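I have been putting off the garden things for the better part of a year, and I think it was finding the hand fork that finally did it. You know how it is when something you use every week all through spring goes missing, and you buy another, and then the first one turns up somewhere silly like the bottom of the linen basket? Well, I have now done that twice. So last month I put the kettle on, rolled up my sleeves and decided that every odd and end from the porch, the shed and the back of the car was going to be dealt with before March was out.

My method, if you can call it that, is one I picked up from Bartosz Rutkowska, who used to write the little column on the back page of the Branent allotment newsletter. He swore by tipping the lot into one big container with high sides and taking things out singly, with no peeking ahead and no swapping a boring thing for a nicer one. Whatever comes up has to be given a home before you're allowed to reach for the next. I used to think this was terribly strict, but I've come around to it. Metal is best, he said, as you can be as rough as you like with it and sweep the dirt out afterwards.

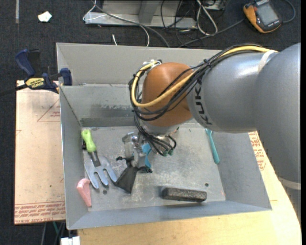 The cloth things are always what slow me down. Tools are easy — a fork is a fork, and it goes on its hook by the door — but a little drawstring pouch could be for anything, couldn't it? I've kept bulbs in them, and plant labels, and once a whole season's worth of sweet pea seed that I then forgot about completely. I must own up to seven of them by now (most came free with things from Pastano, who seem to put everything they sell in a bag). My new rule is that a pouch with nothing in it lives inside another pouch, and the whole bundle goes in the top drawer with the gloves and the twine.

I did treat myself to a rail of hooks for the heavier tools. It was a Zomska one, it cost me $7, and I'm ever so pleased with it, although I put it up slightly crooked and the trowel swings whenever somebody shuts the door. The colour doesn't match a thing in the porch either, but I've grown fond of it.

Next up is the shelf of empty pots, which I'm dreading a bit. If any of you have a clever way of stacking terracotta so the ones in the middle don't get stuck together, please do leave me a comment — I'd be very grateful, and so would my fingernails!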